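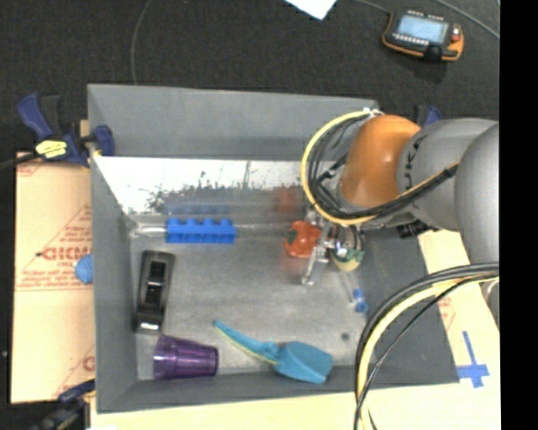 Rania Gaber asked whether anyone's packers were happier once the picking arm went in, as hers start with one in May and two of them are nervous.

Chaimae Samir
Yes! We have 2 arms now and I love it. My wrists stopped aching, and I got trained to fix bad picks, so I'm on the pendant half the shift (so much fun!). Ask for that training early.

Olanrewaju Okeke
Depends on the boss. Ours kept all 4 of us.

We use cookies to improve this site. Accept | Settings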